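Sunbridge Allotments and Hall Association - minutes, September

Started 7:10 pm, side room. 13 present, two apologies. Last minutes taken as read, one fix: the hose came from Keogh, not Hanside.

Harvest supper. Going ahead. Hall holds 100 seated but we stop at 88 tickets so there's room for the serving line. Price stays the same as last year. Zadumham plots bringing squash and beans, we do potatoes and pie. Need someone for the urn - no takers yet, ask again by email. Plates: enough if we borrow from the school, mixed colors fine. Tablecloths no, too much washing.
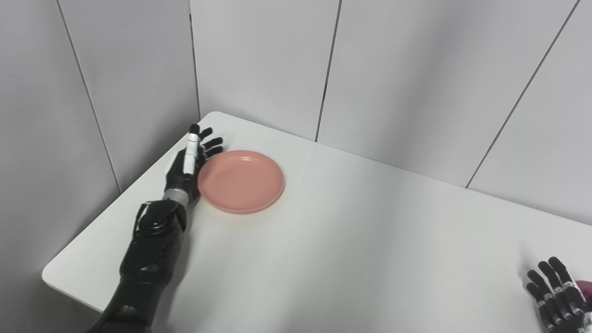
One member from the Zadumham side asked whether the supper could start at 5:30 instead of 6:30, as families with little ones left before dessert last time. Agreed 6 pm, doors 5:45. Posters to be changed before they go to the printer.

Water. Bill up again, around 90 dollars more than spring. Leak by the lower tap suspected. Keogh to quote. Untill then shut the tap off at the post when you leave, not just the handle.

Hanside fence. Still no reply from them. Second letter to go out. If nothing by next meeting we patch our side and send half the bill.

Compost. Delivery split in two loads, gate left open both mornings. Don't park accross it.

AOB - shed key missing, check your pockets. Lost trowel is on the windowsill.

Closed 8:25 pm. Next meeting same room.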